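The chair where clothes go to wait
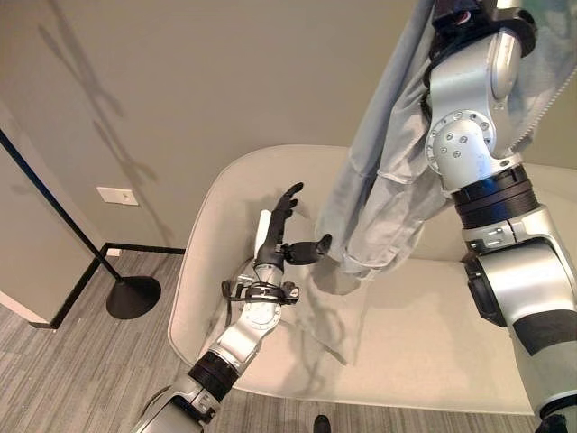

Filed under: Home, Mild Complaints

Every bedroom I have ever slept in has had a chair that was not for sitting on. My parents had one, a cane thing that disappeared under cardigans before I was born, as far as I know. Mine came from Ingvarsson, cost more than I admitted to at the time, and was bought with reading in mind. I have read on it twice. One of those was the assembly leaflet.

The chair is for clothes that have been worn but aren't dirty. There ought to be a word for this condition. A shirt that has done one morning at a desk can't go back in the wardrobe with the clean ones, like someone wandering back into a party after saying goodbye, and it seems a waste of water to wash it. So it goes on the chair until I wear it again or forget I own it.

I mention all this because in January I decided to sort it out. I had a cold and a long weekend and I'd been reading the sort of article that tells you a clear chair is a clear mind.

The first attempt was hooks. Nistora do a strip of five that goes over the back of the door, and for a week I felt like a person with a system. Then the door stopped closing. It turned out that five hooks will hold a great deal more than five garments if you are stubborn about it, and by the second weekend I was sleeping with the door open and a view of the landing. The hooks are now in the cupboard under the stairs with the other systems.

The second attempt was a rail. I went to the big Zuminwood on a Tuesday evening, thinking it would be quiet, and it was full of couples not speaking to each other in the lamp section. The rail was a free-standing one with a shelf at the bottom for shoes. It came in 4 pieces and a bag of screws, one of which I still have. It leans. I don't blame the missing screw entirely, as the floor in our flat leans too, but they happen to lean the same way and the effect is quite nautical.

Anyway, the rail filled up with coats. I hadn't considered coats. They had been living happily on the banister and saw their chance.

My third idea was to own less. I put everything I had on the bed and was going to be ruthless. I kept a jumper I bought in 2000, which has outlasted two sofas and a government or three, and I kept trousers from a slimmer period on the grounds that history repeats itself. What went to the charity shop on Prusska Road was one bag, mostly scarves. The 604 was late, so I stood at the stop with my bag of scarves in the sleet, wearing no scarf, and had time to think about that.

On the way back I looked in the charity shop window and saw a very nice bedroom chair, and I am sorry to say I went in and sat on it.

I didn't buy it. I've come round to the view that the clothes chair is a perfectly good piece of furniture that has been given the wrong name by the shops. Nobody expects a doormat to be a rug. If Ingvarsson had sold me an upholstered clothes stand with arms, I'd have thought it rather clever and told people at work.

So the articles can keep their clear minds. I have set myself one rule, that anything still on the chair when I change the sheets goes in the wash whether it deserves it or not. This has worked fairly well, apart from making me change the sheets less often.

Next time: the drawer in the kitchen with the batteries in it, if I can get it open.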